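The Closure That Never Came

August 2, 2020

On a Tuesday afternoon last spring, a two-armed machine at the Flemuten laboratory in Starkach reached for a stapler, stopped with its fingers wide open, and then drove its wrist into the tabletop. The emergency stop was pressed within seconds. There were no injuries. The damage came to one cracked finger linkage and a torn table covering, and the machine was out of service for 10 days.

The incident would have drawn little notice at most laboratories. Flemuten chose to treat it as a safety matter, in part because the same control software was due to be installed at a packing site in Prorkham, where people would be standing beside the equipment. The company opened a formal review and agreed to share its findings with this magazine.

The software in question, known as Paracha, learns from human demonstration. A person holds a gripper in each hand and performs a household or office task, while a camera on each tool records what the fingers do. The recordings are then used to train a machine to carry out the same motions. The method is quick and fairly cheap, and it allows a great variety of ordinary objects to be covered in a short time. Staplers, cans and toys are handled on an everyday table, with the usual clutter left in place. 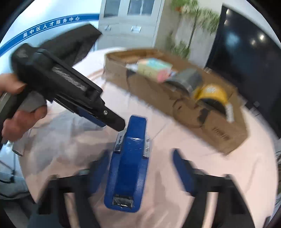
The review began with the machine itself. Engineers checked the motors, the wiring and the brake on each joint, and found all of them in good order. The force limit in the wrist had also worked as designed, although it had been set too high for a task of this kind. Attention then turned to the recordings.

The stapler task had been demonstrated 47 times. In 40 of those recordings, the width of the finger opening had been logged correctly. In the remainder, the reading stayed fixed at its widest value from beginning to end, even where the video showed the fingers closing on the object. A sensor that measures the opening had lost its connection, and the recording program had filled each gap with the last good number it had received.

The result was a set of demonstrations in which, according to the data, a gripper that never closed was nonetheless able to lift a stapler. The machine had learned from both kinds of example. On the day of the failure it approached with its fingers open, did not receive the contact signal it expected, and continued downward in search of it.

The review was critical of the way the recordings had been accepted. Each one had been checked for length and for a clear picture, but the finger readings had not been compared with the video. An operator had noted a loose cable on 2 occasions in the written log. The notes were filed, and work went on.
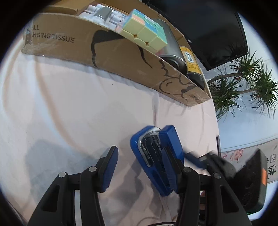 Could the same fault have injured a worker?

The review concluded that an injury was possible. A hand resting on the table beneath the wrist would have been struck with enough force to break a finger, and for that reason the Prorkham installation was put on hold until the force limit had been lowered and tested again.

Several changes have followed. The recording program now halts when a sensor goes silent, and a tone sounds in the room so that the operator can stop and inspect the tool. Cables are fastened at both ends and checked at the start of each session. The faulty recordings have been removed from the training set – they are kept in a separate archive for study – and the stapler task has been demonstrated again in full.

The wrist limit has been reduced as well. Under the new setting, the machine pauses on light contact with any surface and waits for a person to clear it before moving again. This makes the work slower. Managers at the Starkach site have accepted the delay, and the packing schedule at Prorkham has been revised to allow for it.

One question remains open. Other tasks were recorded with the same tools during the same period, and the review did not extend to all of them. Flemuten has said that those recordings will not be used on any machine until each has been compared with its video. The work is expected to continue through the end of August.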